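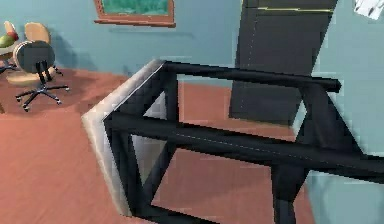

**Can a robot tidy my office yet?**

Parts of it. The Drakine arm we tried at Ploston will pick up a mug and put it on a shelf, given 15 minutes and a mug it likes. Chairs are still your job, and so is the stuff under them.

**What about the shop floor?**

Better news there. Bolting the same bracket 400 times suits a machine fine. Change the bracket and you'll be on the phone to Harries until lunch.

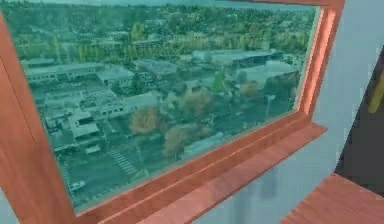 **Will it wash windows?**

Flat outside glass, sometimes — there are machines for that. Sills, corners and latches still go to whoever owns a rag.

**When should I buy one?**

Ask us again in December. We said that last December too.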